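The Pink House

Maximiliano Núñez came back to the street in June, after 40 years in Dulport. He carried one bag and the key of his mother, tied with a string.

He had been afraid that the pink house would be gone. In his letters his brother wrote only about money and the roof - never about the color.

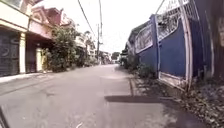

He walked slowly beside the blue wall, as he did when he was a boy and late for school. At the pink house he stopped and put down the bag. The key was in his hand, but first he knocked.

"Who is it?" asked a woman's voice.

He did not know how to answer, so he said his mother's name.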